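3.2 Tableware and the problem of what goes where

Most earlier work on table setting treats the table as a list. A place has a plate, a glass and a fork, and the place is finished when each item on the list has been ticked. Anyone who has eaten in a shared house will suspect that there is more to it. In our own survey of kitchen habits, 30 households were asked to say where a cup belongs when it is not being drunk from, and they gave 19 different answers, several of them heated. We therefore chose to study a smaller question, with fewer objects and less room for family history: how a cup, a dish and a tray come to share a table, and which of them gets treated as the boss of the other two.

The objects were bought for color and outline, with no thought for elegance. The cup is see-through, somewhere between pink and red depending on the light and on who is writing the notes, and its patterned sides make it hard to confuse with anything else we own. The tray is light blue, rectangular and low. In the trials it could stand alone with the cup at the start, so that the first decision was always a plain one: on the tray, beside the tray, or somewhere the authors had failed to imagine.

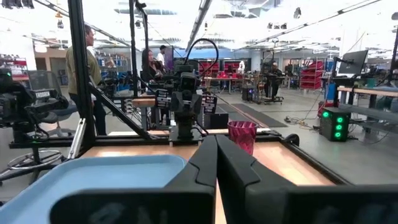

Figure 4. Cup and light blue tray on the wooden tabletop, with the cup standing clear of the tray.

We call the arrangement in Figure 4 a loose pair. The two things are near each other, but neither one supports or contains the other, and raters disagreed freely about whether it counted as tidy. Under the Kofler scoring sheet it earns a middling mark. Under the older Drumov sheet, which has strong feelings about trays, it earns nothing at all. We report both, partly for completeness and partly to show how much of tidiness is a matter of which form you happen to fill in.

The red dish changes matters by being large. Put a large dish next to a cup and people stop describing the cup by where it is on the table; they describe it by where it is from the dish. Of 400 written descriptions collected in the Clistberg round, the great majority used "behind," "next to" or "past" the dish, and hardly any mentioned the table edge, which had been measured with some care and was rather hurt by this.

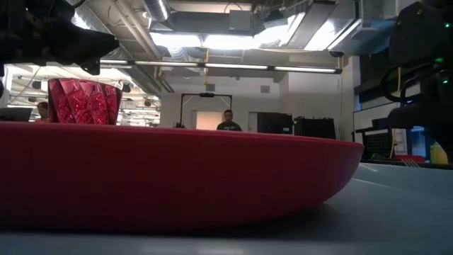 The same habit causes trouble as soon as the viewpoint drops. From a standing height, "behind the dish" is a fair report of a position. From near the level of the tabletop it can mean almost anything, from touching the rim to a good hand's width away, and the rim hides the very bit of table that would settle it. Raters working from low views were asked to mark their confidence on a scale of 1 to 5. They marked it high. Their estimates of the gap were poor, and the two facts did not seem to have met.

We had expected the cup's pattern to help, on the theory that a busy surface gives the eye something to hold on to. It helped people name the cup. For judging distance it was of little use – a rater who could not see the base of the cup guessed, and guessed no better for having a nice surface to look at while doing so.

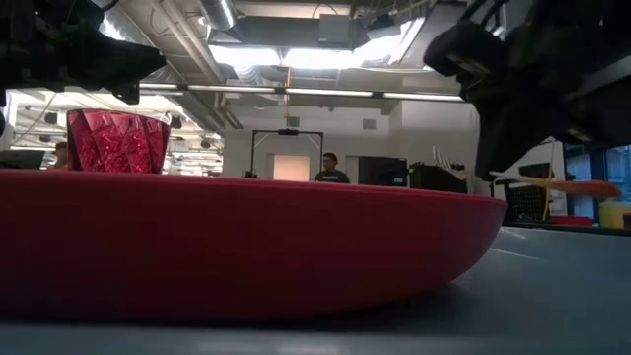 Figure 5. Low view across the table. The rim of the wide red bowl hides the lower part of the cup.

Views like Figure 5 were kept in the set and scored separately. Removing them would have raised agreement between raters and made for a prettier table of results, but low views are what a seated person gets, and sitting is still the usual position for meals. A wording note is also needed here. Raters were free to call the large red item a dish, a plate or a bowl, and they used the freedom fully. The Orkis labeling tool was set to accept all three as one object. An early version did not, and for one week in March it credited us with a much better stocked kitchen.

Positions were scored relative to the dish first and to the table second. Where the two scores disagreed, both were kept, and Section 3.3 deals with the cases in which the tray was also present and had to be consulted.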